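4.2 Koalitionsbildung und Listenverbindungen

Die Auswertung der Regionalwahl in Medum stützt sich auf 1.827 Wahlbezirksprotokolle, die im November vollständig vorlagen. Berücksichtigt wurden ausschließlich Bezirke, in denen beide Listenverbindungen angetreten waren. Für Notlow liegen die Angaben nur auf Gemeindeebene vor; sie gehen daher mit geringerem Gewicht in die Schätzung ein (vgl. Abschnitt 3).

Kleinere Parteien profitierten vom gemeinsamen Antritt vor allem dort, wo die Sperrklausel zuvor knapp verfehlt worden war. In Bitar verschob sich dadurch die Sitzverteilung zugunsten der bisherigen Opposition, während die Mehrheitsverhältnisse in Birosia unverändert blieben. Der Zusammenhang bleibt bestehen, wenn die Wahlbeteiligung als Kontrollvariable aufgenommen wird. Bezirke mit weniger als 375 abgegebenen Stimmen wurden in einer gesonderten Rechnung ausgeschlossen, ohne dass sich die Vorzeichen der Koeffizienten änderten.

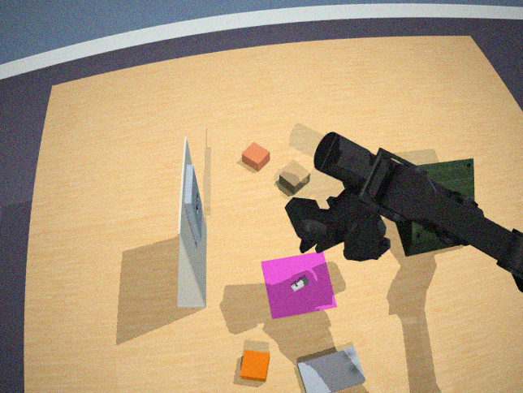

Abb. 2: Simulierte Tischszene mit aufrechter weißer Dreiecksform.

4.3 Robustheit der Ergebnisse

Zur Überprüfung wurden zwei alternative Spezifikationen geschätzt. Die erste verzichtet auf die Gewichtung der Gemeindedaten, die zweite verwendet die Sitzanteile der vorangegangenen Wahl als Ausgangswert.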